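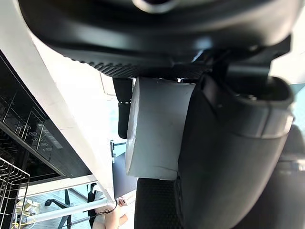
Why does my gran's soap smell so strong when the bar is still in its wrapper, one young reader from Vunness wants to know, and what a lovely thing to wonder about!

Well, a smell is really lots of tiny bits, far too small to see, that float off the soap and drift through the air until some of them go up your nose. Paper has little gaps in it, so they can wriggle through (a glass jar with a tight lid keeps them in much better).

The soap makers at Ondero put lavender oil in theirs, and each batch makes 265 bars. Then the bars sit on shelves until October, getting harder and a bit gentler in their smell, because a few of those tiny bits are always wandering off.

If you have a bar at home, try sniffing it in a cold room and then in a warm one. Warmth helps the tiny bits to float away, so the warm room should smell stronger.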